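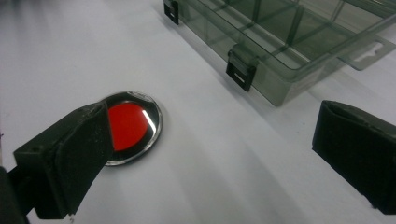

FROM THE WORKSHOP
Bench 2: new pads, new routine
Nov 15, 2024

Quick one this issue, the Hemden order goes out shortly and I've still got the cell 3 paperwork to do. But a few of you have asked what's been going on with the hand grippers on Bench 2, so.

Short version: the pads were worn, the discs were slipping, we've changed how we look after the things. Long version follows. Skip to the end if you only want the checklist.

What was going wrong

The hand grippers are what we use to record picks before the arm on the Pusard cell gets to try them. You hold it, you close it on the part, you move the part, it logs the lot. Fingers are the same shape as the ones on the arm and so are the pads, so whatever the pads are doing in your hand they'll be doing on the arm too. Good when they're fresh. Not so good when they've done a few thousand picks and gone shiny.

Big parts, no worries. You could grab the small parts boxes with just about anything. The trouble is the little round ones, the shiny chrome rim and glossy red face type. Low, smooth, nothing to bite on. With a tired pad you get the edge, it lifts a bit, then it squirts out sideways and you're on your knees under the bench. We logged 41 drops in one session on Gripper B. Gripper A in the same session, 12. Same parts, same bench, same people swapping over at smoko.

So it wasn't the people. (Apologies to the people.)

What we found

Took both apart. Gripper B's left pad had lifted at one corner and somebody had stuck it down again with the wrong glue, which had gone hard. Hard spot right where the rim of the disc sits. Right pad was okay underneath but the top edge had started to fray. A bit of fray is fine by the way, don't go swapping pads over that. What matters is the face.

Also found: grit in the slide. Probably off the floor, see above re knees. The left finger was closing a hair behind the right, not enough to see, enough to push a disc across the bench before you've got hold of it. Arm does excatly the same thing if you let it.

What we did

Old pads off with the plastic scraper. Not a blade. The finger bodies mark easily and then the next pad won't sit flat.

Wiped the finger down with alcohol, let it dry properly. Properly means go and do something else.

New pads from the 40 pack in the top drawer. Press on from the back edge forward so you're not trapping air. Clamp, leave overnight. I know it says an hour on the sheet. Leave it overnight.

Slide cleaned with a dry brush, one drop of the light oil, worked back and forth, wiped again. One drop. The last person who was generous ended up with oil on the pads and we were back to where we started.

Then the screws. Check the one on the side of each finger, snug, no more. If it's loose the finger rocks and you'll blame the pad.

Then open and zero. The jaws need to be fully open when you hit zero or every width in the log is out by the same amount, and you won't notice till the arm comes down on a part that's not as wide as it thinks. Ask me how I know. Don't ask me how I know.

Did it help

Ran the same session on Gripper B the morning after. Drops down to 11. Could be lower, but a fair few of those were first tries with the jaws coming in too steep. The knack with a flat round part is to come in low and line the pads up either side of the rim before you close. Pads down near the surface, then squeeze. If you squeeze on the way down you're pinching the top of the rim and off it goes.

Sebastian bench (the one by the roller door) is getting the same treatment next. Different fingers, same pads.

About dust

Pads pick it up. You'll see little pale specks on the black after even a short run and that's normal, it's foam, it grabs everything. Dab with tape between sessions, don't rub. If it still looks furry after tape, damp cloth, no soap. White bench top gets a wipe at the same time, not for looks, the camera on the gripper gets the whole bench in view and the marks get into the recordings.

Still to sort

The Prusisa charger is playing up again. If the light's orange it's not charging, whatever the label says. Lift it out, put it back, wait for green.

Spare pads: fine till the end of November at the rate we're going. If you open the last strip, write it on the board. Please. On the board, not on the box.

Recordings off Gripper B before the pad change are staying in the folder for now but don't send them to the cell. They're marked OLD PADS in capitals, hard to miss.

The checklist

Start of session
Pads: look, press with a thumb, should spring back
Side screws snug
Jaws full open, then zero
Bench wiped

Between runs
Tape the pads
Open and close a couple of times, listen for grit

End of session
Jaws open, never stored closed, it dents the foam
Gripper on the charger, light GREEN
Drops written in the book, even the embarrasing ones

Printed copy is going up beside the bench once the printer's fixed. Questions, come and find me, I'll be at cell 3 with the paperwork.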